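Início > Cultura > Prémios

Série "Flandis" lidera nomeações para os prémios Noltent com a despedida de Chibuzor Isah

Quinta-feira, 14 de novembro
Redação Cultura

A série dramática "Flandis" é a produção mais nomeada da edição deste ano dos prémios Noltent, com indicações em melhor drama, argumento, montagem, banda sonora, guarda-roupa e interpretação principal. A lista foi divulgada esta manhã pela organização, que confirmou também que o ator e apresentador Chibuzor Isah conduz a cerimónia pela última vez.

Isah apresenta a gala há vários anos e tinha contrato para mais uma edição. Em comunicado, o apresentador diz que pediu para sair mais cedo por causa das filmagens de uma longa-metragem, que começam logo no início do ano. "Gostei muito de fazer isto e continuo a gostar, mas não consigo preparar uma gala em duas semanas e não quero ler piadas que não escrevi", afirma.

A organização não adiantou nomes para a substituição. Uma decisão só deverá ser anunciada depois da cerimónia, marcada para dezembro no teatro Rirkanetti, a mesma sala que recebeu a edição anterior.

Foram submetidas a concurso 193 produções, entre séries, telefilmes, documentários e programas de entretenimento. O júri escolheu os finalistas em 20 categorias, duas delas novas: melhor coordenação de duplos e melhor guarda-roupa em produção contemporânea. Esta última resulta da divisão da antiga categoria de guarda-roupa, que juntava no mesmo boletim as séries de época e as que se passam nos dias de hoje. Os figurinistas pediam a separação há bastante tempo, com o argumento de que os trabalhos de época ganhavam quase sempre.
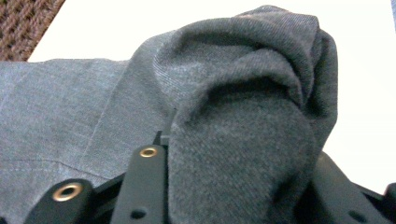
Tecidos em tons de cinzento. O guarda-roupa passa a ter duas categorias nos prémios.

Na categoria de melhor drama, "Flandis" concorre com "Seyoum", minissérie sobre uma família de comerciantes que perde a loja num incêndio. "Seyoum" era apontada como favorita desde a estreia, na primavera, mas ficou fora da lista de melhor argumento - a ausência mais comentada da manhã nas redes sociais. A minissérie está nomeada em drama, fotografia e atriz secundária.

Nas comédias não há uma produção claramente destacada. As nomeações ficaram repartidas por vários títulos, e nenhum dos finalistas do ano passado voltou a ser escolhido. Nos documentários, o júri decidiu reduzir o número de finalistas e explicou, numa nota curta, que preferiu não completar a lista com obras que não tinham reunido votos suficientes na primeira volta.

A votação final é feita pelos 300 membros com direito a voto, por via eletrónica. Cada membro vota apenas na sua área profissional e nas categorias gerais, como melhor drama e melhor comédia. O prémio do público, criado como experiência na edição anterior, mantém-se e terá votação aberta no site da organização até à véspera da gala.

A cerimónia será transmitida em direto, com a passadeira vermelha a começar uma hora antes. Ao contrário do que aconteceu no ano passado, os prémios técnicos voltam a ser entregues durante a emissão. A decisão de os entregar fora do direto tinha motivado uma carta de protesto assinada por montadores, técnicos de som e diretores de fotografia, e alguns nomeados faltaram à sala.

Para compensar o tempo, os números musicais passam a 2 e os discursos de agradecimento terão um limite mais curto, que a produção ainda não divulgou. O prémio de carreira será entregue a meio da gala e o nome do homenageado só será conhecido nessa noite.

Os bilhetes para o público ficam à venda na próxima semana, na bilheteira do Rirkanetti e online. Os lugares da plateia estão reservados a nomeados e convidados - para venda há apenas balcão e galeria.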